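Reviews > Workshop > Consumables > Thermal paste

Mestar thermal paste, 11 gram tube

I bought the Mestar paste in May to get through a stack of office desktops that were due for cleaning and a few processor swaps. The tube has lasted well. It comes with a plastic spreader, a cap that threads on tightly and a leaflet in very small print.

The paste is thick. On a cool morning it takes a firm push to get the first bit out, and then it tends to keep coming after you let go. I went back to a small dot in the center and let the cooler press it out. The spreader leaves ridges and I stopped using it.

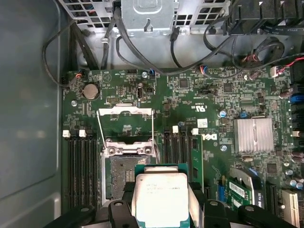 A reader on the Penrose parts board disagrees about the dot: on wide heat spreaders it leaves the corners bare, and a thin cross is safer with a paste this stiff. I tried the cross on two machines. Coverage was better when I pulled the coolers, and the load temperature was the same.

Under a long load one desktop settled at 66 degrees with the fan at 2000 rpm. The Vememel paste I used before gave the same reading but dried out at the nozzle within weeks. The Mestar still flows after 6 months in a drawer.

Cleanup is the weak point. It smears at first and needs more alcohol than I expected – keep plenty of wipes nearby. It also stains light sleeves.

The price is fair for the amount you get. I would buy it again for shop work, but a smaller tube makes more sense for a single computer.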